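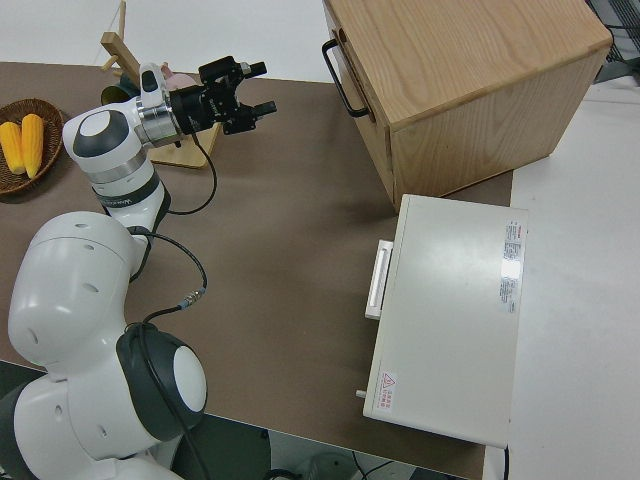 Cotden makes table mats to order, plus a small range of drawer hardware, and most of what lands in our inbox is the same handful of questions. So, answers. Please look through before you write, we're slow on email in the busy months. First one, color. Screens lie. The brown-gray mat on the table in the photo is the kind of shade that reads brown to one person and gray to the next, so if it matters to you, get a swatch first. Swatches are free, limit four.

How do I measure?
Length, then width, in inches, in that order. Measure the table, don't use the number off the box. Measure both ends too, old tables are hardly ever square. If the two ends differ send us the smaller one.

Can it be wider than my table?
Yes but we don't love it. Overhang curls. Flush or a little short is better.

Do you do odd shapes?
Round corners yes, no charge. Notches and cut outs yes, small charge. Full ovals, only if you mail us a paper template. Put your order number on the template!! We have a pile with no number.

How long does an order take?
14 days for a plain rectangle. Longer for a template job. We cut in the order things come in and can't bump you up, sorry.

Will it smell?
A bit, at first. Unroll it in a room with a window open. Gone in a few days for most people.

It won't lie flat.
Roll it the other way, leave it an hour, then flat with books on the corners overnight. Do not use an iron. Do not use a hair dryer either unless you're very patient and keep it moving.

How do I clean it?
Damp cloth, dish soap. No bleach, no magic erasers, they take the surface off and then it grabs dirt forever. Ink: rubbing alcohol on a cotton ball, try a corner first.

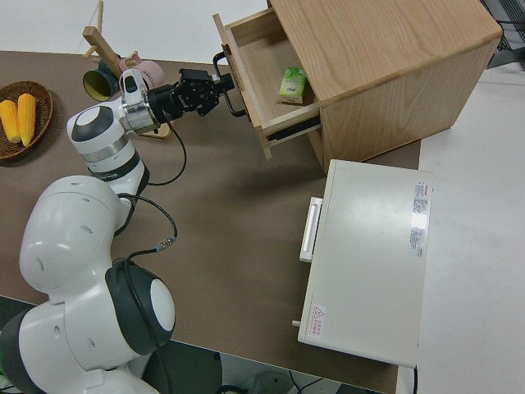

Last changed: October (drawer section redone, shipping prices updated)

Do you sell drawer slides?
Two kinds. The plain side mount, and the Väisänen soft close, which costs more and is worth it for a heavy drawer. Not worth it for a drawer full of socks. Both go on with ordinary wood screws, included.

What length slide do I need?
Measure the inside depth of the cabinet, front to back, and go down to the nearest size we stock. Don't go up. Too short just means the drawer doesn't come out all the way. Too long means it won't shut and you'll be mailing them back to us.

My drawer sticks after fitting new slides.
Nine times out of ten one side is higher than the other. Take the drawer out, check both with a level, loosen the low one and lift it. Screws in the long slots first so you've got some wiggle, then lock it down with the round holes once it's running right. 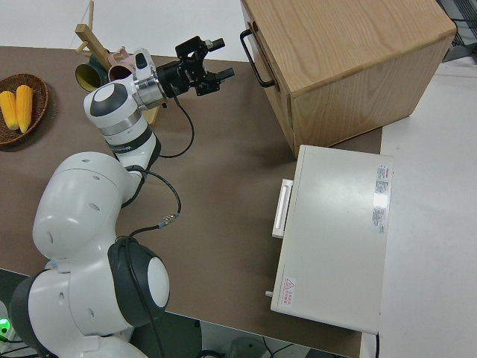
If it's level and still sticks, the box is probably too wide for the opening. Slides need a gap each side, its on the sheet in the packet. Sanding the drawer sides gets you a little. More than a little and you need a narrower box, no way around it.

Can I buy one slide?
No, pairs only. We tried selling singles and got lefts and rights mixed up constantly.

Do you have handles?
A few. Hole spacing is listed under each one, measure center to center. We don't carry matching sets for old furniture, please don't send photos asking.

Who ships it?
Grellell, for everything in the lower states. Mats go rolled in a tube, never folded. If the tube shows up crushed take a picture before you open it.

Can I pick up?
Yes, Unit 613 at the Trendley yard, Sunday mornings only. Bring the order number. Ring the bell twice, the saw is loud.

Returns?
Swatches keep. Hardware, send it back unused in the packet. Cut mats we can't take back unless we cut it wrong, in which case we recut it and you keep the bad one.

Bulk?
We can do up to around 1,000 mats a year for offices and schools. Email with sizes and quantitys and we'll send a price.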